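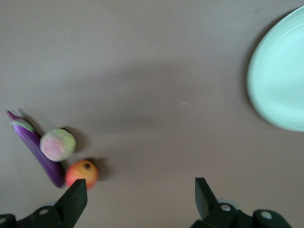
Journal > Odd Places > The Starton Road

Wednesday, May 11, 2022

I have wanted to write about the black dog of Starton for ages, and I keep putting it off because every time I sit down I find another version of the story and have to go read that one first. So I'm just going to start, and if I get something muddled you can all set me straight in the comments like you usually do!

The oldest account I've found is from 1781. A carter coming home late past Cutance mill claimed that a dog as tall as his wheel walked beside him for two miles, never making a sound, and then sat down at the parish stone and let him go on alone. He wasn't hurt and neither was his horse. I find that so much creepier than the snarling, red-eyed kind of dog, I don't know why.

After that it goes quiet for a long time, until a little pamphlet called Drudeven, which is what the older families called the dog (or the road, depending on who you ask). My copy has 203 pages if you count the ads for seed and boot polish at the back, so maybe "little" is the wrong word. It's signed only Nic Aodha, and I've had no luck at all finding out who that was. The chapter on the dog is wonderful - full of weather, and what people had for supper, and which gate was left open.

I drove out there last August and walked the stretch from the mill to the stone around dusk. I'd love to tell you I saw something. What I got was a lot of midges, a very sore heel, and one long minute near the bend where the birds all stopped and I had the strongest feeling I should keep to the left side of the road. So I did. I read the pamphlet again that night and the dog always walks on the right, which I really don't remember knowing beforehand, but I'd read it 2 times by then so who can say.

I'd like to go back in the fall with better shoes. If you grew up out that way and your grandparents had a story about it, even a small one, please write to me.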